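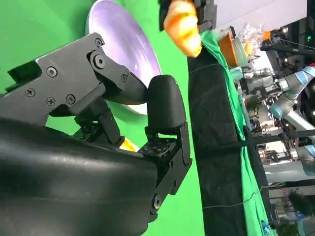

Page 3 of 26

Right, job lot thread. I bought lot 1735 at the Lokville house clearance sale, described in the list as "soft goods, mixed, and kitchen", and I've been sorting it since Wednesday. Some of you asked for updates so you're getting updates.

–

Getting it all onto the green has been a big help. I was trying to do this on the carpet at first and every beige thing vanished the second I put it down.

–

Current favourite is the squashy orange-and-yellow one at the top. Is it a plush? Is it a foam loaf? I've gone back and forth all evening and I'm no closer. It's got these lovely rounded lumps and I refuse to put it in a bag until I know which pile it belongs in.

–

If anyone recognises it please shout. My sister says bread. My neighbour says "some sort of duck, but resting". Neither of them is having it.

–

The big white round thing has a tiny hint of lavender to it when the light's right, which I didn't spot in the sale room at all. Very plain, bright white edge, faint rings on the surface. I like it more than I expected to like a white round thing!

–

For those asking about my piles: keep, Olteanu, and don't know. Olteanu is the charity shop by the bus station and they take soft toys as long as they're clean and the labels are still on. They stop taking donations at four, so don't turn up at ten past like I did.

–

The don't know pile is winning. By miles.

–

Someone asked how you clean old soft toys without wrecking them. I'm no expert but what I do is: cool water, a drop of Vurnent (the unscented one), a flannel, dab and don't rub. Then flat on a towel near the window. Never the tumble dryer. I did that once with a rabbit and it came out half the size with a very surprised face.

–

Foam's different. If it's foam I just wipe it over and leave it alone, it holds on to water for days otherwise and then it smells like a swimming bag. So you can see why I need to settle the loaf question first – it's holding up the whole operation.

–

Also there's another bit of yellow in there, the really bright one. Much stronger than the orangey one. I don't think they're a pair but I'd be pleased if they were.

–

I did look for a maker. There was a loose Kikach label at the bottom of the box but it wasn't attached to anything, so it could belong to any of it. Went through three pages of old Kikach listings last night and saw a lot of bears. No loaves.

–

Yes, I paid 26 quid for the lot. Yes, I know. But the box also had a perfectly good set of mixing bowls in it and I'd been about to buy some new, so in my head the toys were free. Please don't do the sums for me.

–

Question for the people who sell bits online: would you list soft things one at a time or bundle them? I always start off meaning to do single listings with nice measurements and everything, and by the fourth one I'm putting "assorted, see photo" and going to make toast.

–

Small update, two votes for bread and one for "cloud at sunset" in the replies. Cloud at sunset is not a pile but I've written it down.

–

Stopping there for tonight. White round one is going in keep, the label's in an envelope, and the bear with the missing ear needs thread in a brown I haven't got, so that's tomorrow morning's errand.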